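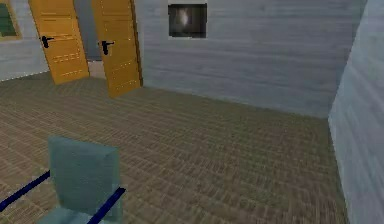
Rehearsing the room: how Semgate tests its planning software

Before any route planner built at Semgate is allowed near hardware, it must first find its way through rooms that exist only in software. The Mandurby office keeps a library of 166 such rooms, each with its own walls, floors and doors. Some doors are shut at the start of a run. Others stand open, which is often the harder case, as an open door takes up floor space that the planner's map may show as free.

The software has two main parts. Kavanagh, the perception module, estimates where surfaces begin and end. Pindia, the planner, uses those estimates to choose a path and revises it as new views arrive. Each release is put through 1000 runs, and the results are compared with those of the version before it.

Shadows receive particular attention. In the March review, Kavanagh had marked dark patches of floor as obstacles in 623 runs, and Pindia had planned detours around them.

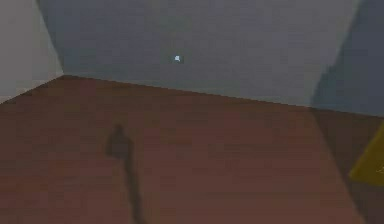 Shading across wall and floor in a simulated interior, with part of a yellow object at far right.

The team has since changed how brightness is weighed against depth, and a further 400 runs have been set aside to check the change in plain rooms, where bare walls offer few points of reference. The revised module remains under test.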